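The patient business of teaching a robot to open a lock

By Kirsty Inskip
September 8, 2023

The workshop is on the first floor of an old seed warehouse in Brekalthorpe, above a tile showroom. Six people work here for Lavell, a small company that wants robots to handle the fiddly objects most of us deal with without thinking. For much of August they have been working with padlocks.

Sheila Bloxham runs the collection side. Her job is to fill a library called Distier with examples of a person guiding the arm through a task, start to finish. Each example is a recording of what the cameras saw and how the arm and fingers moved. A learning system is then trained on the lot, and the hope is that it will cope with a lock lying in a spot it has never met.

"We had 2,000 as the target and we went past it," she says. "The last count was 2,784. I threw out 120 of those on the first read-through."

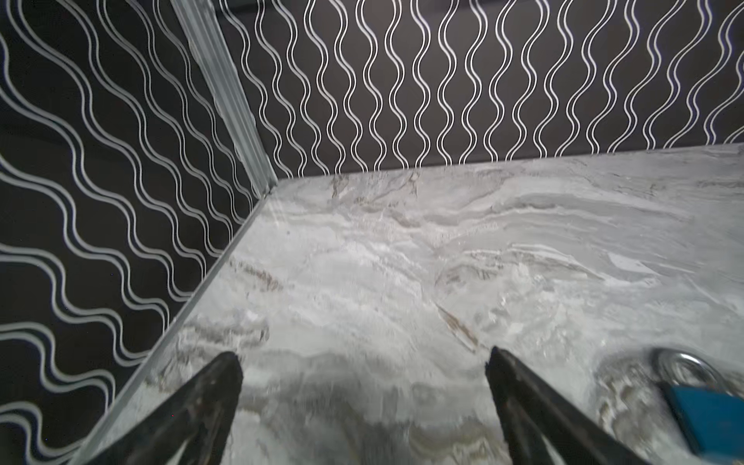 The wrist camera's view over the worktop, with the two fingers open.

Most of the discarded examples were not failures. Lavell keeps a good share of those, labelled, as the system needs to know what a slipped grip looks like. The ones that go are recordings where two cameras have drifted out of step, or where the operator stopped halfway to think.

Barry Yeoman is one of the operators. He spent years repairing sewing machines in Marsden and came to the job through his niece. He works in short sessions, 17 examples at a time, then gets up and walks about.

"You get into a rhythm, and that's the trouble," he says. "If I do it the same way every time, it only learns my way. So Sheila moves things about on me."

She does this from a printed sheet. Locks are turned, swapped or pushed close together, and the starting position of the arm is changed as well. 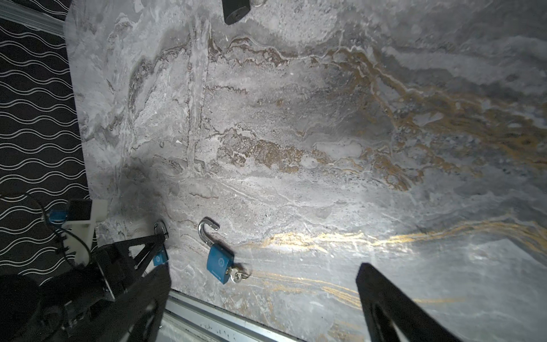

Two blue padlocks on the marble-patterned table, one with its shackle raised and a key in the bottom.

Keys are a hard case. They are thin and shiny, and a small error at the wrist becomes a large one at the tip. Gwenaël Coste, who trains the models, says his early versions would reach the key and then dither beside it. He asked for more recordings of the final approach – slow ones, with small corrections left in.

The next batch will use different locks. Yeoman has asked for bigger keys.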